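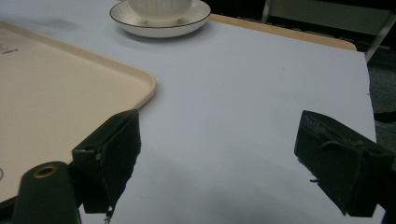

Ribbed white cup on its saucer beside the cream tray, on a covered table.

Progress report to the Kwan Fund, October 1, 2025
Bultham Tea Room, tableware and tables
Prepared by Lilla Fodor

We're very happy with where the tea room stands this fall! The grant has paid for 122 place settings, and all of them are now on the shelves in the back pantry. The saucers have a thin dark line running around the rim, and against the pale table covers it shows up beautifully. Several of our regulars have asked where they can buy a set.

The cups came from Nodari in two deliveries. Hui-mei Au checked every box and set 41 cups aside for small glaze faults. Nodari has agreed to replace them, and until then we're using the older mugs on the busiest afternoons.

Trays took longer to settle. We tried a square one first and it was too narrow for a pot and two cups together. The large cream tray with rounded corners is the one the servers kept reaching for - the low rim makes it easy to slide a saucer off without lifting it high - so we've ordered more of those from Mukeck.

We also changed how we lay the tables. The light gray-white covers wipe down quickly between sittings, and we love seeing a bit of the wood at the edge. A few covers were cut short and need to be swapped.

Spending is on track. We have $1000 left in the tableware line and would like to put it toward teapots, if the Fund agrees. Hui-mei has samples coming from Nodari and will send you prices with her notes.

Still to do before December: replacement cups in, short covers swapped, second tray order unpacked, and a shelf plan taped inside the pantry door. Please come by for tea when you can - we'd love to show you the room with every table laid.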